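Can I write a letter to the paper backing a candidate if I've given her money?

Larasati Ngui
Posted April 18, 2022

Hi all, first time posting in the local politics section so be gentle. I live in Setstead and we have a town council primary coming up in August. Our seat was decided by 13 votes last time, so people are already getting worked up about it. The Trilach Record came out with an editorial on Friday backing the incumbent, and I thought it was lazy. It spent most of its space on how polite he is at meetings and hardly a word on the bus cuts, which he voted for!

I want to write in and make the case for the woman running against him. Problem is, I gave her campaign $45 back in the winter, and I helped hand out flyers one Saturday. I'm not on her staff or anything. Do I have to mention the money? Will they toss the letter if I do? And is it a bad look to go after the editorial by name?

Enda Ó Néill

I've had a bunch of letters printed over the years (and a bunch ignored), so I'll tell you what I know. There usually isn't a law that stops a private person from writing a letter like yours. What you're dealing with is the paper's own rules, and those are all over the map. Look on the opinion page, usually in tiny type at the bottom, or just call and ask for whoever handles letters. They'd rather get the call than print something and have to run a note on it later. 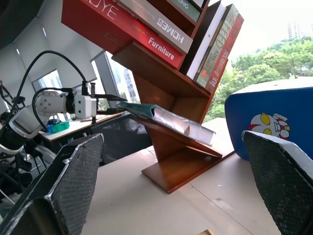

Do I have to say I donated?
It depends on the paper's letters policy, but put it in anyway, in one short sentence near the end.

Something like "I have donated to her campaign and handed out flyers for her." Done. Somebody will look you up otherwise, donations can be public record depending on the amount and where you live, and then the whole comment section is about you and the bus cuts are forgotten. I left that kind of thing out once, years ago, over a school board race, and I heard about it in the grocery store for weeks.

As for going after the editorial, go right ahead. Papers like running letters that disagree with them, it makes them look fair. Give the headline and the day it ran so the editor can find it. Then stick to his votes. You've got a real one with the bus cuts, so say what the vote was and when, and what it changed for you or your neighbors. I'd leave the politeness stuff alone — arguing about whether a man is nice never got anybody elected.

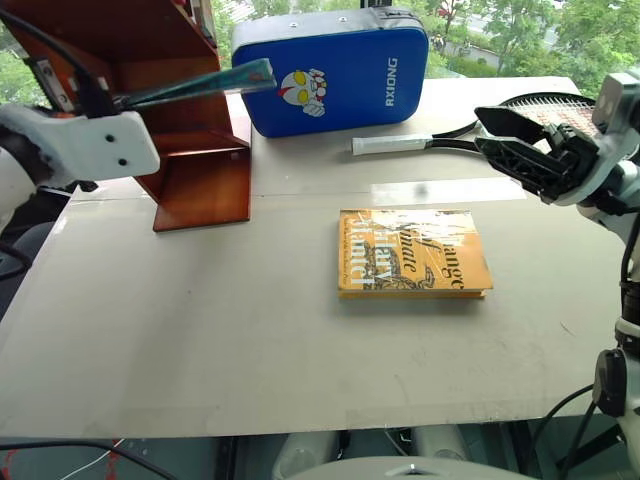
Keep it short, too. My first drafts always run long because I'm mad when I write them. I let it sit overnight and in the morning I usually take out the first paragraph, which was just me clearing my throat. Sign your full name and put a phone number, they'll want to check it's really you. And send it early. A lot of papers stop taking election letters a week or 2 before the vote, and they get buried near the end.

Kurniawati Sinaga

What Enda said, mostly. One thing I'd add is don't use the campaign's wording! When I lived in Wolirent somebody's campaign passed around a sample letter and nearly 670 copies of the same thing landed at the paper. They printed none of them and wrote a snippy column about it. So if her people offer you a draft, say thanks and write your own.

Also ask her campaign if they mind. They don't get a veto but it's polite to let them know.

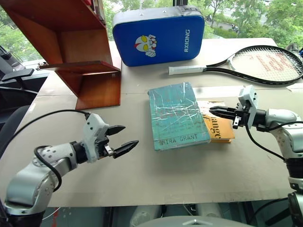
Stacked books in the middle of the table

Tirta Liem

just write it. half the letters in there are from somebody's cousin anyway

Larasati Ngui

Thanks everyone! I called this afternoon and they do want the donation mentioned, and they cut off election letters ten days out. Already took out my first paragraph, Enda. It was all about how polite he isn't.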